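I have been folding laundry on the bed for most of my adult life, so when I finally bought a real table for it I had opinions before the thing was even out of the box. It's the Holzer work table, the one with the rounded corners and the light wood top, and I've had it since May. That's long enough to get past the honeymoon, I think!

First, the top. It's pale, kind of a cream and honey color, and the grain is much livelier than I expected from the website. On mine there are big wavy lines running right across the middle. I was nervous about that (I like plain things) but I've come around completely. It's smooth, too, and that matters more than looks if you handle a lot of knits. My old folding spot was the lid of a cedar chest with one rough corner, and I have the pulled threads to prove it. In all these months the Holzer hasn't snagged one sweater.
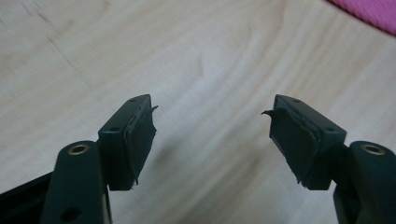
And I do mean a lot of knits. My sister and I sell secondhand children's clothes out of my spare room, and every Friday I fold whatever came in that week, 40 pieces if it's been busy. Tiny cardigans, striped pullovers, the leggings that refuse to stay in a rectangle no matter what you do to them. Bright colors really pop on the pale wood, so I catch stains and loose ends before I list anything. I used to miss them all the time on my flowered bedspread.

The rounded corners deserve a mention. I have a permanent bruise on one hip from my kitchen table, and I walk past this one twenty times a day without thinking about it. Sleeves don't catch on them either.

Now for the complaints, because I do have a few. The height is fine for me (I'm on the short side) but my sister says her back starts talking after an hour. Assembly took us most of an evening, and the instruction sheet shows two bolts that look exactly alike and are not alike at all. Label them before you start. Also, the top shows hand lotion. It wipes off with a damp cloth and a drop of dish soap, but you'll be wiping.

Then there's the cable hole. It's a round one, set toward the back on the right, and I suppose it's great if you want a lamp or a laptop. I wanted neither. I was sure it would get in my way when I folded bigger things, and with a bath towel it sort of does, since there's a little dip where you'd like to press flat. For kids' stuff it makes no difference. I fold in the middle: sides in, sleeves back, bottom up, give it a pat, next. A small striped sweater takes me maybe ten seconds now, and there's plenty of room left over for a finished pile on either side. I did drop a sock down the hole once.

I looked at the Witard table as well. It was cheaper, but it had square corners and a glossy white top, and fabric slid all over it in the store.
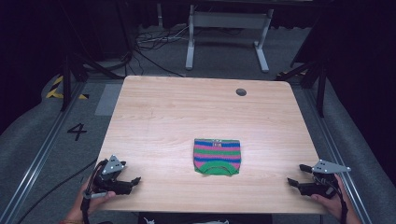 Svenja Eberhard wrote in to say that she had the same worry about the hole and solved it with a plain cork coaster, trimmed down with scissors until it sat flush. She folds sheets on hers now and can't feel a thing through them. She disagrees with me about the lotion marks, though, and says a coat of furniture wax took care of that problem for her the first week.

I haven't tried the wax yet. I'm a little afraid of it rubbing off on white cotton, so if anybody has done it and then folded baby clothes on top, please leave me a comment. The coaster I'm doing this weekend.

Would I buy it again? Yes, and I'd get the longer one if I had the wall for it. Four stars, with the missing one going to whoever drew those bolts.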